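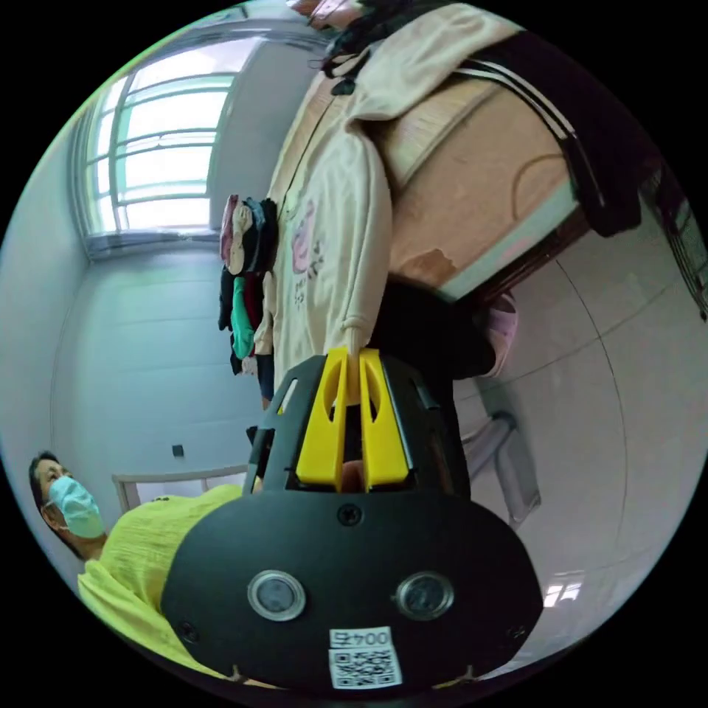

Ticket 1563 - Late-night monologue clips stop early

Status: solved

Great news for everyone who follows the political comedy on Notell! The Saturday monologue was stopping after 3 minutes on the Fanau player, just as the host got going on the senators.

Tried so far:
Cleared the cache - no change.
Switched subtitles off - plays right through!

The subtitle file had a bad time code at line 406. A new one is up, and Ploltdale viewers say it runs lovely. Please restart the app once.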